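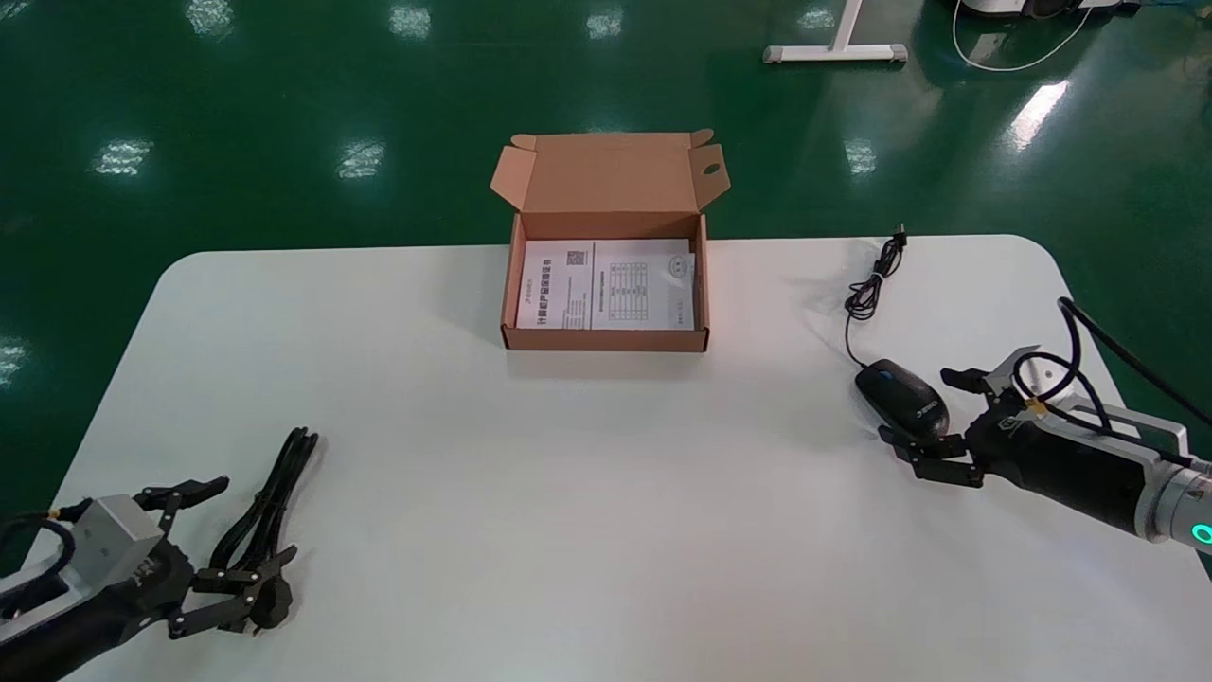

**Ploltano** is a grasp-planning package for two-armed robots, written by Reinhold Thiele and maintained at Wuverora in Undport. It takes views from head and wrist cameras and proposes finger positions for small household and office goods.

## Planning

Each object is given a centre line, and candidate grasps are placed across it. The planner scores up to 80 candidates and passes the best to the Obi controller.
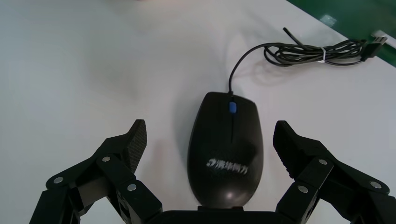
*A computer mouse between the finger pads, from the wrist camera.*

Cables are treated separately — their outline changes on contact, so a stored shape is of little use. The planner 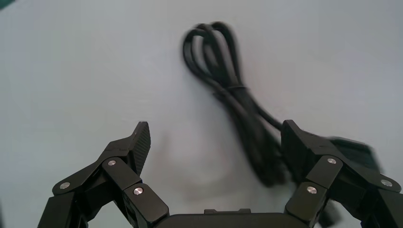
looks for the narrowest part of a bundle and renews its estimate 30 times a second. The cable test set holds 1,374 recordings.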